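4.2 Divided trays and the things that end up in them

Most of the households in Lirkcombe and Numcombe kept at least one divided tray on a table or counter in daily use. The trays had been bought for different purposes. Some were sold for tea bags, some for beads or screws, and a few had come with a set of drawers that was later thrown out. By the time of our visits few were still used for what they were sold for, and participants rarely described them by their original use. They called them "the tray," "the bits tray," or, in one Numcombe home, "the landing."

We asked each of the 13 households to keep a written list of what was placed in the tray and what was taken out, with the time of day and the name of the person. The lists varied a great deal in care. One ran to more than 200 entries over the month of March, while another stopped after the first page and was filled in later from memory. We use the second kind only for background and do not draw on it in the coding.

Vandenberghe (the first author) coded the entries by type of object and by whether the object had another regular place in the home. Harawira coded them again without seeing the first set. Where the two disagreed, the usual cause was an object with a regular place that was known to one member of the household and unknown to the others. A spare key is a typical case. We kept these as a separate group, which we call partly placed objects.

Partly placed objects stayed in the tray longest. An object with a known home was usually picked up the next time somebody tidied the table. An object with no home at all was often thrown away or moved to a drawer once it had been noticed a few times. The partly placed object did neither, as each person assumed that somebody else knew where it went. The Ngata household had a single curtain hook that appears in the list every week and is never taken out.

Number of compartments mattered less than we expected. Households with more compartments did not sort more finely. They tended to fill the ones nearest to where they sat or stood and leave the rest alone. Figure 2 gives the layout we used as a reference when coding position: a light-wood tray of two columns and four rows, set on the diagonal, with a mug by its far end and a plate to the right. One compartment in the nearest row holds a small object and the other seven are empty. In our coding this counts as near-row use, and we use the term in the same way throughout Section 5.

Near-row use was common early in the day and after a full clear-out. Participants explained it in terms of reach. The back compartments were harder to get to when a mug or a plate was on the table, and things dropped in the front row could be seen from a chair. Two participants also said that they did not like to put the first object in the middle of an empty tray. We did not ask about this further and have no explanation to offer.

Dishes on the table changed how the tray was used. A mug at the far end worked as a kind of stop, and people pushed the tray up to it when they needed space for a meal. Plates had the opposite effect. A plate left beside the tray often began to collect small objects of its own, mostly wrappers, rubber bands, and loose change, and these were seldom moved into the tray even when it had plenty of room. When the plate was taken to the sink, the objects on it were tipped onto the bare tabletop, where they counted as clutter again.

Patterned surfaces may also play a part. In two homes with strongly veined tabletops, participants reported losing track of small dark items on the surface and said they used the tray mainly so that such items could be found. The Hollness household, which had a plain white table, gave the opposite account and said that the tray was there to make the table look tidier. The number of homes is too small to say more than that the two accounts differ.

The tray's angle was recorded only from the second week onward, after Harawira noticed that hardly any trays were kept square to the table edge. Most were turned toward the person who used them most. Where two people shared a tray and sat on different sides, it was turned back and forth during the day, and the near row for one person became the far row for the other.
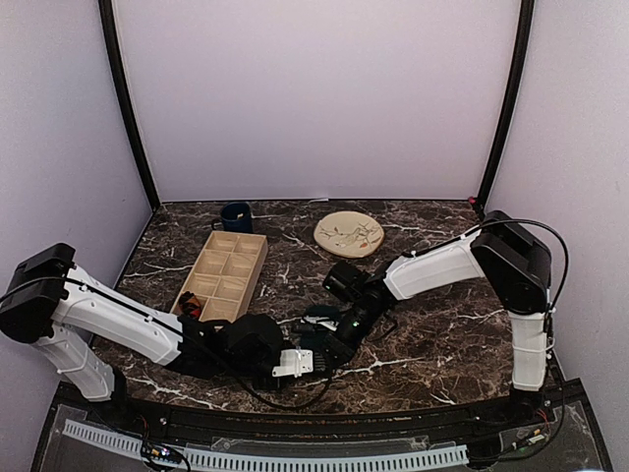 For this reason we code near and far by the seat of the person making the entry, and we leave out entries where the seat was not given.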